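Chopsticks

Chopsticks are a pair of equal-length sticks used to pick up and eat food. They are held in one hand, between the thumb and fingers, and are the main eating utensil in much of East Asia and in Vietnam. They are also used in cooking, where longer pairs serve for stirring, turning and lifting food out of hot oil or water.

Origins and spread

The earliest chopsticks known from archaeology come from China. They are generally thought to have been cooking tools at first, used to reach into deep pots, and to have moved to the table later. For a long time spoons were the usual utensil for grain, which was often eaten as a porridge, while chopsticks were used for the solid pieces in soups and stews. As food came to be cut into small pieces before cooking, and as noodles and dumplings grew more common, chopsticks took over more of the meal.

From China the use of chopsticks spread to Korea, Japan and Vietnam. In Thailand and some neighboring countries they are used mostly for noodle soups, and other dishes are eaten with a spoon and fork or with the hand.

Regional forms

Chinese chopsticks tend to be long, with blunt tips. The upper part is often square and the lower part round, a shape that keeps them from rolling on the table. The length suits meals in which dishes are placed in the center and shared.

Japanese chopsticks are usually shorter and taper to a fine point. Lacquered wood is common, and pairs are made in different sizes for adults and children. Each member of a household often has a personal pair.

Korean chopsticks are commonly made of metal and may be flat in cross section. They are set out together with a long-handled spoon, which is used for rice and soup.

Vietnamese chopsticks are long and were traditionally made of wood or bamboo. Rice bowls are lifted toward the mouth, as in China.

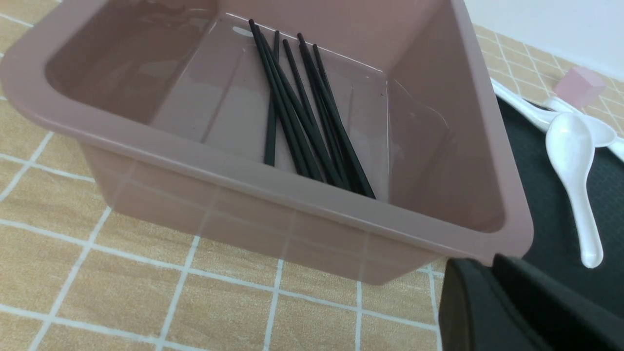
Materials

Bamboo and wood are the oldest and most widely used materials. Both are light, carry little heat and give a good grip. Untreated wood absorbs water and can crack or grow mold if it is not dried fully after washing. Lacquer protects the wood but wears away with time, usually at the tips first.

Metal chopsticks last for many years and are easy to clean, but they are heavier and more slippery, and they warm up quickly in hot soup. Plastic and resin pairs are common in canteens. Some plastics soften in cooking oil, so they are not suited to frying. Ivory, jade and silver were used in the past for costly sets.

Disposable chopsticks are cut from bamboo or from soft woods such as birch and poplar. They are often sold joined at the top and are snapped apart before use.

Manufacture

Wooden chopsticks are sawn from dried boards into blanks, which are then shaped, sanded and sorted for straightness. Pairs are matched by color and grain. Coated types are dipped or sprayed several times and left to harden between coats.

The workshop at Skovport, a small producer of turned wooden goods, is one example of hand finishing outside Asia. It makes chopsticks in batches of 300 pairs and dries each batch through the winter, beginning in November. The nearby mill at Lerkton supplies the maple blanks. The Hồ pattern, a long blunt-tipped form made at Skovport, accounts for most of the output.

Use and etiquette

The lower stick rests in the hollow of the thumb and against the ring finger and stays still. The upper stick is held between the thumb, index and middle fingers and moves to grip the food.

Customs differ from place to place, but several are widely shared. Chopsticks should not be stood upright in a bowl of rice, a position associated with offerings to the dead. Passing food from one pair to another is avoided in Japan for a similar reason. Pointing with chopsticks is considered rude, as is searching through a shared dish. When not in use, they are laid on a rest or placed side by side.

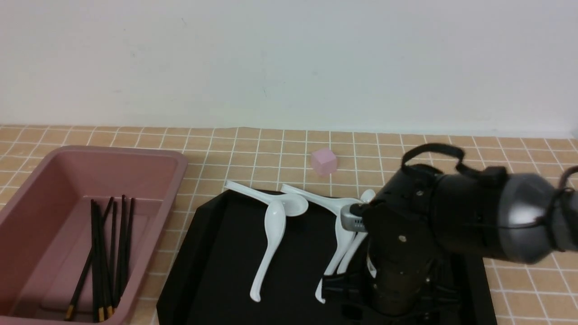
Black chopsticks with gold-tipped lower ends in a pink plastic tray.

Storage and care

Households keep chopsticks in drawers, upright holders or open trays. Holders with drainage holes allow air to reach the tips. Wooden pairs should be washed by hand soon after the meal and dried before they are put away. Lacquered pairs should not be soaked or scrubbed with rough pads.

Collections

The Plemville Museum of Table Utensils holds 142 pairs, of which 104 are on permanent display. The collection is arranged by material and includes cooking chopsticks, travel sets with cases and children's pairs.

See also

Chopstick rest
Spoon
Lacquerware
Table setting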